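Friday, late

Magnus Tosh has discovered sleep. He has slept before, presumably, but now he has a system, and it costs 69 dollars a month and comes with a ring. He told me all of it over lunch. The app is called Merow. It gives him a score every morning, and today he got a 403, and when I asked out of what, he didn't know.

I asked how he'd felt when he woke up. Fine, he said, until he saw the number.

I did read the booklet he pressed on me, all 12 pages, at the table this evening. Half of it is about "sleep debt," which you apparently run up like a bar tab and have to pay off by Sunday. I have my doubts. My grandmother slept five hours a night and was rude to everyone until she was ninety. 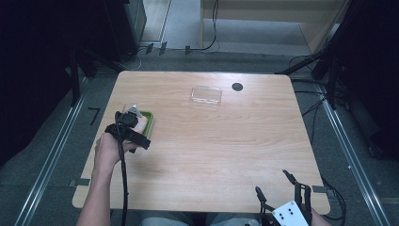
The table, little green tray and all.

The booklet says no screens after nine, no coffee after noon, a cool dark room. Well, yes. My mother said the same and she didn't charge me. Then it says that Jullotier drops (sold separately, of course) will "retune the night signal." What signal? From where? There's a footnote, and the footnote sends you to the Merow website, where you can buy the drops.

Ánh Giáp thinks I'm being unfair. She says if Magnus goes to bed earlier because a ring nags him, then he's still going to bed earlier. I can't argue with that and it annoys me. She also says I've been cranky since April and might try it myself. I said I'd try the free part.

So, the free part. Phone in the kitchen, window open a crack, lights off by half past ten. I'm writing this at ten to eleven, so we can see how that's going.

I looked at the wood grain for a while instead of reading any more. Long loops inside loops, coming to points like flames. More restful than the breathing exercise, which made me dizzy.
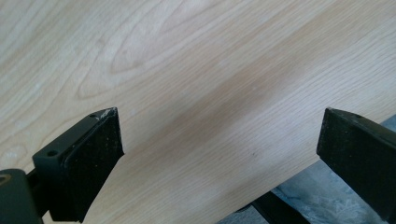 ## Saturday, if I get that far

- Give Magnus his booklet back. Don't be smug about it.
- Ask him what the score is out of. He must have looked it up by now.
- Buy a proper alarm clock so the phone can stay in the kitchen.
- Try 3 nights before saying anything to Ánh, either way. She'll ask after one.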